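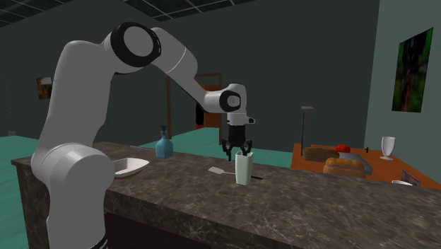
Nanetti adds subtitle editing to Bornerance, but batch export still has gaps

06/03/2022

Nanetti has released version 7 of Bornerance, its desktop program for converting and trimming video files. The main addition is a subtitle editor, which lets users correct the timing and wording of captions without opening a second program. The update is free for anyone who bought version 6, and new users can try the full program for 31 days.

Subtitles have been a sore point with Bornerance users for a while. The previous version could carry a subtitle track across from one file to another, but it could not change anything in it. If the captions ran a second behind the speech, you had to save them as a separate file, fix them in a text editor and add them back in before converting.

The new editor opens in a panel under the preview window. Each line of text is shown with its start and end time, and either can be typed in or dragged along the timeline. A whole track can be moved forwards or back in one go. It reads SRT and WebVTT files, and text tracks already stored inside MKV and MP4 files. Subtitles saved as pictures, as on most DVDs, can be kept or removed but not edited.

"People mostly wanted to shift a track by a second or two and carry on," said Štěpánka Čierny, who leads work on the program at Nanetti. "We built that part first, and it was working in January. The spelling checker took a lot longer than we planned."

The spelling checker covers 18 languages at present. It underlines words but does not suggest replacements, and there is no way yet to add names to a personal list. Čierny said a personal list would come in a later update but would not give a date.

There are smaller changes too. The program now remembers the last folder used for each type of output - before, it went back to the desktop every time it was opened. Audio tracks can be renamed, and the progress bar shows the time left for the whole queue as well as for the current file. The crash that some people saw when cancelling a conversion near the end has been fixed, according to the release notes.

Batch export has had less attention. Users can queue as many files as they like, but subtitle settings have to be chosen for each one, even when the files are all of the same kind. Bořivoj Brabec, who prepares training videos at Catterall, tested the new version before release and said this was his main complaint.

"The editor is fine and I use it every day," he said. "But I had a folder with over 31 clips in it and I had to set the language and the position on every one. I ended up doing half of them in the old version with the text burned into the picture."

Nanetti says saved subtitle settings are planned for version 7.1.

Bornerance 7 runs on Windows 10 and 11 and on recent versions of macOS. There is no Linux version. Projects saved in version 6 will open in the new one, but once saved again they cannot be opened in the old program, so it is worth keeping a copy. The two versions can be installed side by side.

The plug-in that sends finished files straight to Bidside, the video sharing service, has not been updated yet. Users who depend on it are advised to stay on version 6 for now. A licence covers up to 3 computers, as before.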